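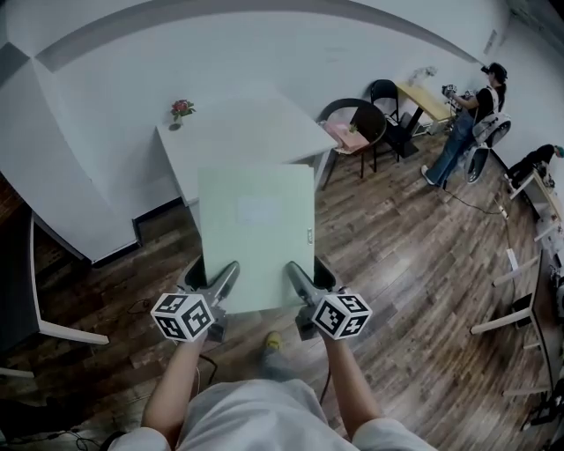
The Oat Soak Is Back, and This Time People Are Timing It

On a shelf in Josefina Figueroa's bathroom in Piltstead there is a jar of ground oats, a muslin bag and a kitchen timer. She is 63 and has had dry, itchy shins every winter since her thirties. In February she began soaking them in lukewarm oat water, 2 evenings a week.

"My grandmother did it," she says. "I thought it was an old wives' thing."

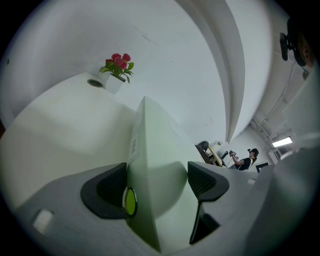

Eleri Phillips
Health and Home Writer

The recipe is short. Grind 200 grams of plain oats to a fine powder, tie it in the bag and let it hang under the tap as the tub fills. Keep the water lukewarm. Get out when the timer rings, pat dry and put on a plain cream while the skin is still damp.

Natália Patrício runs the skin clinic at the Barreto pharmacy and gets asked about oats most days. She likes them for mild dryness — but she has limits. Cracked or weeping skin needs a doctor, and anyone with an oat allergy should stay away. She also tells people to skip the honey, lemon and baking soda that online versions add.

"Give it 4 weeks," she says. "If you're still scratching, come and see me."

Figueroa still itches on cold nights. She buys her oats in bulk now, and rinses the tub before they set.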